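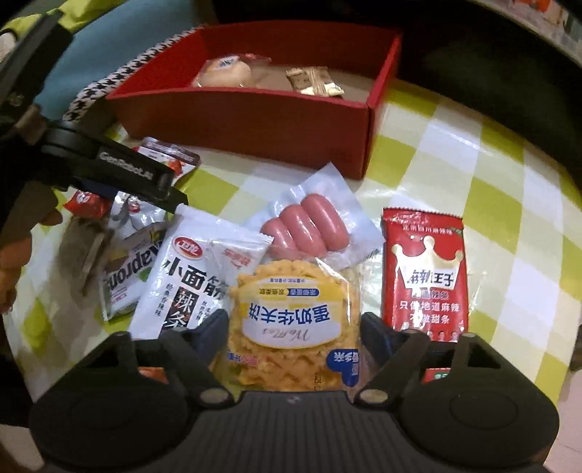
4.2 Tidying as a benchmark

The literature on household manipulation has been generous to the rigid cube. Cubes stack, hold their shape when squeezed and look much the same from every side, and a good deal of published success has been achieved in their company. Few homes contain many of them. The task we call Hurimska asks for something a six-year-old does under protest: take the snacks that are on the table and put them in the box.

We chose packaged snacks on the advice of Pellegrini, who had watched our earlier system perform well on blocks and asked what it would do with lunch. The answer took up most of May. A sealed pouch has no single shape. It sags away from the fingers, its seams fold over, and its shiny film sends the depth sensor into long periods of doubt. Vacuum packs are stiffer and therefore easier to lift, provided the policy can find an edge. Waffles tolerate a firm grip up to a point, and past that point they are a different product.

We collected 4000 demonstrations with hand-held grippers. People were told to work at a normal pace and given no instruction about order, which was perhaps naive. Whitlock cleared the table from the far side forward. Magyar began with whatever was on top. One participant sorted by flavor, a strategy our annotation scheme had no field for, and so those runs are marked "other."

Evaluation used 200 trials with the items heaped so that packets overlapped. A trial counted as a success only if every item ended up inside the box and the box stayed on its support. The second condition was added after the pilot, in which the policy had learned that pushing hard on the box wall was a reliable way of making something happen.

The results are uneven. Single items lying clear of the others were seldom a problem. Overlapping packets were, and the usual failure was a polite one: the gripper closed on two wrappers, lifted both, lost one on the way and carried on as if it had intended to. Upright grasps of flexible pouches (Figure 3) gave the best placement accuracy, but the policy rarely chose them unless the pouch was already leaning on something. We have no good account of this. Bellini suspects the wrist calibration; Tedesco suspects Bellini.

Figure 3. A clear pouch of shredded beef jerky held upright between the two fingers of a hand-held gripper, with the open red box behind it.

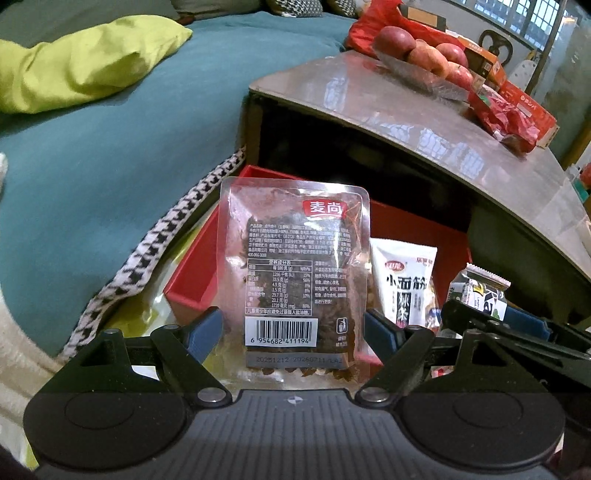 Can a machine be left alone to clear the snacks off a table yet?

It can clear some of them, if someone stays close enough to pick up what it drops and the table isn't needed soon. Our policy was slower than every person we recruited, including the one who sorted by flavor.

We also ran the trained policy at the Getberg site, where the lighting was worse and the packets unfamiliar. Grasping held up better than we had feared. Release did not. Light wrappers clung to a finger pad after the jaws opened, and the policy, having no notion that an object might decline to leave, went back for the next one with the first still attached. A short shake at the top of the box removed most of them. We report scores with and without the shake in Section 4.3, and note that three of our human participants used the same technique.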